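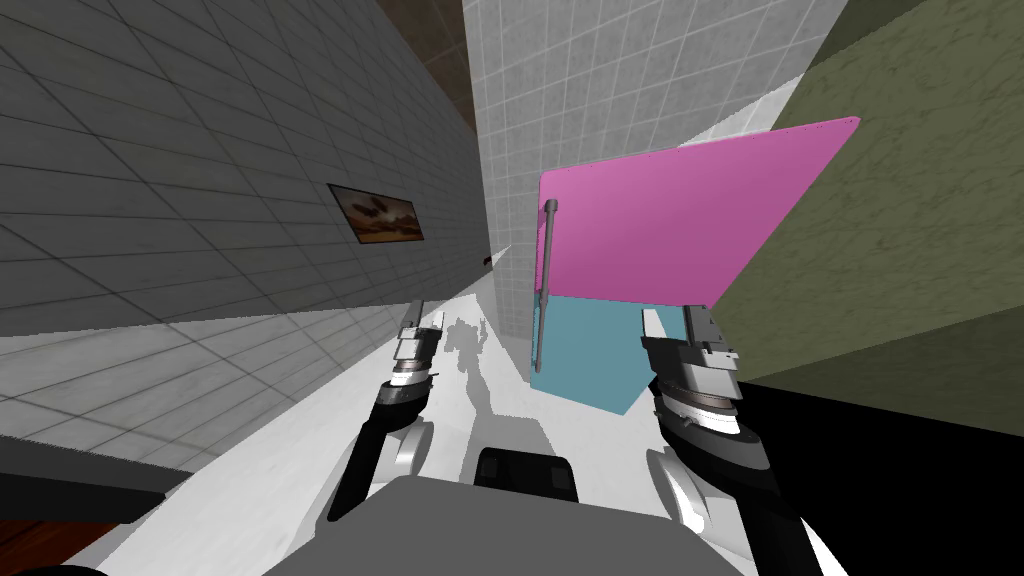
Pustwood kitchen tasks – progress report to Nadata
November 17, 2024
Prepared by Bijan Najafi

Status: behind on doors, fine on everything else.

The grant asked for simulated demonstrations of a two-armed mobile robot working in kitchens. Since the last report we have accepted 522 episodes and thrown out 176. Most of the rejects come from cabinet doors, which remain the leading cause of low morale in this project.

What gets rejected

An episode is kept if the door ends up open past the threshold and the robot has not passed through any furniture on the way. The second condition was added in February, after Kombo, our scoring script, gave full marks to a run in which the forearm opened the cabinet from the inside. Long vertical handles are the worst offenders. Operators tend to grab them low, the wrist runs out of travel, and the base has to back up at the same moment the arm is pulling. Doing both with one pair of hand controllers takes practice. We now give new operators 18 warm-up attempts that are not saved, and their first real sessions have been much less painful to review.

Scene variety

Kitchens are generated with random layouts, wall tile, and cabinet colors. The color picker has no taste, and we have decided to leave it that way. Zinix, who train the policy, asked for more variation in lighting and camera tilt, and both are now randomized per episode. Reviewers have requested a version of the viewer that levels the horizon. It is on the list.

Problems

Replay is still not exact. Roughly 10 percent of accepted door episodes drift when played back, usually at first contact with the handle. We think the contact settings differ between the recording build and the replay build – Zinix thinks so too, but about our build.

Next period

Fix replay before collecting any more doors. Start drawers. Rescore the older episodes with the current Kombo rules, and expect the accepted total to go down a little when we do. No change to the budget is requested, apart from the second pair of hand controllers already discussed.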